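October in the robot club

Our club at Lirkley has been working on one task for most of October: getting two arms to open and close a folding fan. Pin-yu Pan picked it. She wanted something that needs both arms at once, and a fan is cheap to replace.

Cheuk-hei Chang and I share the late slot, which starts at 7 p.m. and runs until one of us has to catch the bus. One person drives the arms and the other writes down what went wrong. We have 38 runs in the notebook now.
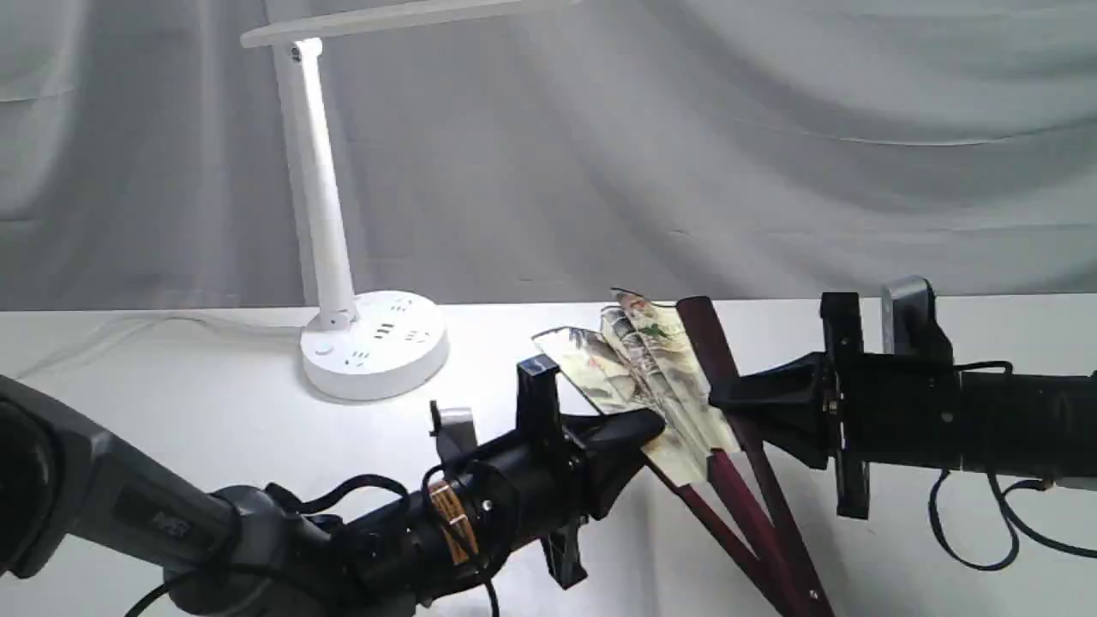
What we have learned about fans

The outer sticks are stiff and the leaf is not. If a finger pushes on the leaf, the pleats bend and the fan slides. If it pushes on the outer stick, the rest usually follows. Chih-ming Yip told us this in the first week and we ignored him.

Speed matters too. We cut it to around half and the notes got shorter. We also agreed to leave the lamp in one spot, after an argument over whether shadows were causing the bad runs.

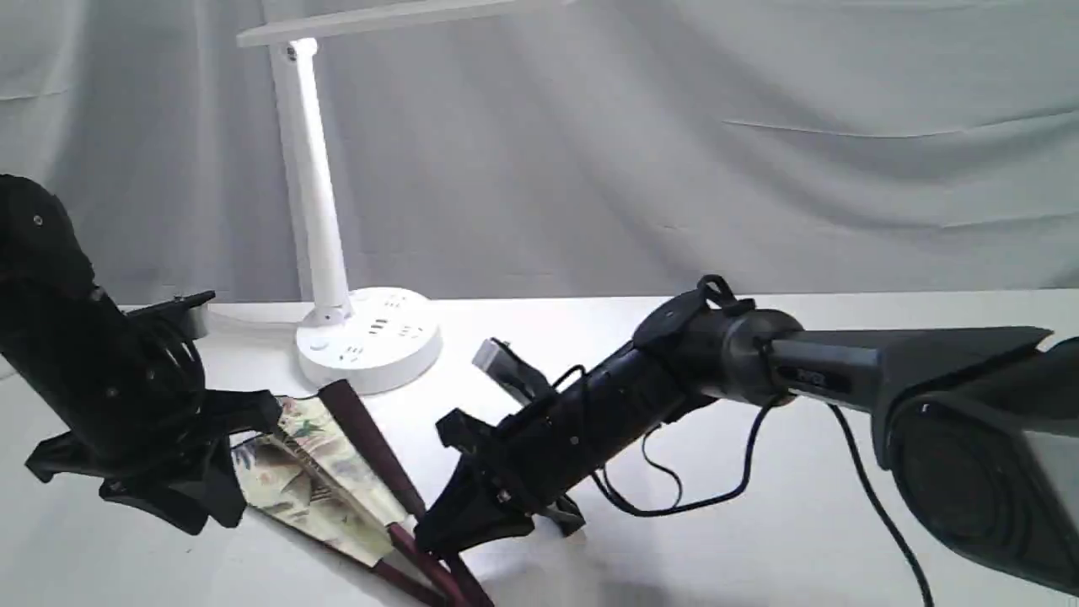

Closing is still harder than opening. The two arms have to agree on where the pivot is, and a small error at that end turns into a large one at the leaf. Tsung-han Poon is rewriting the part that handles this, and I am cleaning up the notebook so the new members can read it. We show our work at Wisham next month, and 3 of us are going.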